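Quarta-feira, 14h20
Por Redação Dendine

Laboratório Droto reduz falhas na retirada de peças misturadas

O laboratório Droto apresentou esta semana os resultados de um novo método para ensinar braços robóticos a retirar peças de uma caixa. O método recebeu o nome de Genov e foi desenvolvido durante dois anos, em cooperação com a oficina El Idrissi, que construiu os suportes da garra.

A dificuldade é conhecida na indústria: quando as peças estão encostadas umas às outras, a garra toca na peça vizinha e perde a que devia segurar. O Genov não escolhe logo a peça mais alta. Primeiro calcula quanto espaço livre existe ao lado de cada uma, e só depois decide o ponto de descida dos dedos.

Nos ensaios, o sistema fez 1.579 tentativas e conseguiu 1.298 retiradas completas à primeira. A maior parte das falhas aconteceu junto às paredes da caixa – um ponto que a equipa reconhece como ainda fraco. Para o treino bastaram 50 demonstrações feitas por operadores. 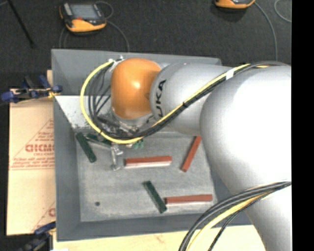

A próxima fase começa em agosto e vai incluir peças de formas menos regulares. O laboratório quer também medir o tempo de cada ciclo, que neste trabalho não foi avaliado. O código do método será publicado depois desses ensaios.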